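Two-arm rig, plugging things into a hanging power strip: are the Flukiven fingers worth it over stock?

Posted by tallowbench in Grippers and End Effectors

Asking before I spend money, and I'd like replies from people who have run these and haven't only read the product page.

We have a two-arm setup and the job is a household chore. There's a power strip hanging from a stick-on hook on the wall, and the arms have to assemble a plug-in liquid repellent heater (bottle into the housing) and get it into an outlet. Simple for a person. For the arms it's the worst thing I've tried, and I've done cables.

The Flukiven rep says their long tapered fingers will fix my insertion problem. Ziltari says the same about their wrist camera. Both have a nice video and in both videos the outlet is bolted down to something. Mine is hanging. When one arm pushes on it, it wants to swing, so we've been using the second arm to brace the lower end while the first one goes in with the plug.

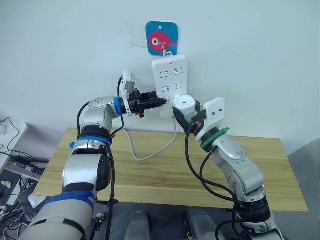

My numbers so far, for what they're worth: 20 tries per finger type, one afternoon, same operator for all of them. The long fingers did better at holding the plug straight. They did no better at getting it seated, which is the part I'm being asked to pay for. I also noticed that the operator had warmed up by the time we switched over, so I don't fully trust the first result either.

What I want to know:

Is there a real difference between finger shapes for this, or is it all in how the strip is held?

Does a wrist camera help with the last inch, or does the gripper block the view at the exact moment you need it?

Has anyone compared these on a strip that can move? Every test I've found uses a fixed one.

Budget is not huge. Please don't tell me to buy a force sensor, I've already been told.

Posted by gritandgrease

Save your money. I had the long Flukiven fingers for most of a year and they're fine. They are fingers. The textured grip is nice on smooth plastic and that's the best I can say.

The product page says rated for 1,000 cycles before the grip surface needs replacing. Cycles of what? I asked support and got a PDF of the same page. A cycle on a foam block and a cycle on a hard plug body are different animals. Mine had shiny spots well before I'd have guessed, and the tips went first, where all the work happens.

Your real trouble is that you're trying to do two jobs. Putting the thing together and plugging it in want different grips. For assembly you want the fingertips nearly touching, holding small parts nose to nose, and at that point both wrists are in each other's way. For plugging in you want a long reach and a clear view of the outlet. No one finger is best at both and anybody who says so is selling it.

What I'd do, in this order:

Fix the strip first. Put a second hook or a bit of mounting tape at the bottom and run your 20 again. If the success rate jumps, you had a wall problem and you can stop shopping.

If you can't fix it because the test has to look like a real home (I've heard that one), then at least write down which tries had the strip braced and which didn't. Right now I bet they're mixed together.

Check your cable slack too. People blame the gripper when the camera cable is tugging the wrist sideways. Run the arm to its farthest pose with nothing in the fingers and watch the cable, then do it again with the wrist rolled the other way.

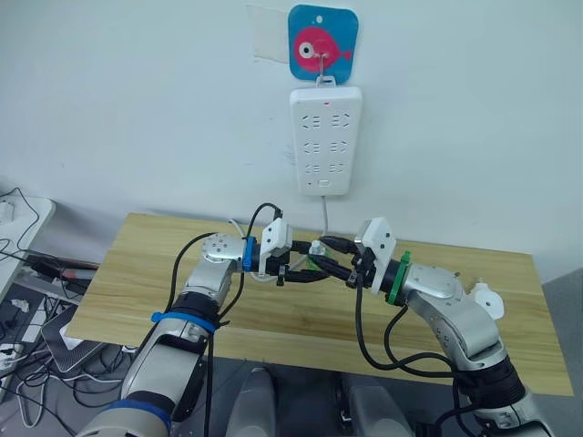

Do longer fingers make up for an arm that isn't very precise?
Mostly they make it worse. Any small angle error at the wrist turns into a bigger position error out at the tip, so a longer finger magnifies it. They buy you clearance and a better sight line, and you pay for both in accuracy.

That last bit is lifted from the notes I keep for new people on our floor. I've had to say it so many times I typed it up.

Posted by tallowbench

Fair point about the mixed tries. I went back and looked and yes, they're mixed. I can sort most of them out from the recordings but not all.

I can't add a second hook. Whole point is that the strip is hung the way somebody would hang it at home.

Posted by marlin_offset

I'll be more useful than the last guy on the camera question, and about as gloomy.

I've run the Ziltari wrist camera next to the Sepúlveda one on the same pair of arms. The Ziltari has the better picture by a mile. It also sits lower, and with most finger sets the fingers fill the bottom of the view. The Sepúlveda is grainier but the bracket lifts it higher, so you see past the tips. For plugging in I'd take the worse camera in the better spot every time. The sales sheets compare resolution because resolution is easy to compare.

Before anyone gets to cameras, though, look at how the two hands meet. Most of our failures were in the handoff area, with the bottle in one gripper and the plug part in the other. A bottle with liquid in it is round, see-through and shiny, and every one of those is bad news. Depth cameras tend to look right through it. The housing is all curves and the only part with an honest flat on it is usually hidden by the other hand. We got a lot of tries where both grips looked good from the head camera and the parts were tilted a few degrees apart, so the thread never caught. 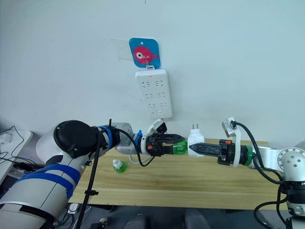 Clear green part in the left gripper, plug adapter in the right, prongs up.

If you want to compare finger sets and get something you can believe, don't score it pass or fail. Break it into stages: pick up, line up, screw together, carry, insert, let go. Score each one. We logged 472 tries that way and the finger shape mattered in exactly two stages, lining up and letting go. Letting go! I would not have guessed. The short fingers had a habit of dragging the part back out as they opened, and under plain pass or fail scoring it went down as a bad insertion.

I should be straight about the weak spot in our numbers. Two operators, and one was much better than the other. We swapped finger sets in the middle of each session to even it out, but I can't promise that did the trick.

The controller matters more than any of this, by the way. We had ours on the stock Tasura box through February and then turned the stiffness down in the sideways directions only. Same fingers, same cameras, and the plug began finding the slots with a bit of wiggle where before it had jammed against the face. It cost us nothing but a morning of reading a bad manual. Try it before you order a thing.

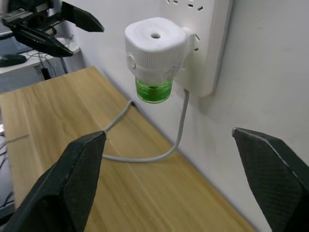

On whether the gripper blocks the view, it depends almost entirely on how wide you open. Closed around a part, the fingers and the part together hide the slots and you're working from memory for the last bit. Opened up after the release, you get a lovely view of everything, too late to help. With the fingers spread like that you can see the whole heater between them, green bottle underneath and strip beside it, and vendors love to show that sort of view. Ask them for footage from one second before contact. I asked both companies. One sent me the same nice video again and the other hasn't answered.

What I'd use that open view for is checking. Let go, back off a little, and look at whether the thing is sitting square against the strip. You can catch a half-seated plug that way, and the head camera will miss it when an arm is in front. Also watch where the strip's cord loops on the table. It can end up right by a fingertip, and if you snag it on the way out you pull on the strip, and there goes your insertion. We lost some good ones to that and put them down as grip failures for a while, which was dumb.

Posted by gritandgrease

"About as gloomy" is fair. Good point on the release stage, I never scored that one separately. I still say the fingers are just fingers.

Posted by tallowbench

Thanks both. I'm holding off on the Flukiven order. Plan is to turn down the sideways stiffness first, redo the 20 per finger set with the stages scored separately, and swap sets mid-session. If letting go turns out to be the difference for me too, I might look at changing how we open the short fingers before I buy long ones.

One leftover for marlin_offset: did you lower the stiffness on the bracing arm as well, or only on the one holding the plug? If both are soft I'd expect the strip to start swinging again.

Posted by marlin_offset

Only the one with the plug. Keep the bracing arm stiff, but bring it in slowly and let it touch before you stop it, otherwise it shoves the strip off to one side and you're chasing it. And press near the bottom. We tried bracing in the middle and it blocked outlets we needed.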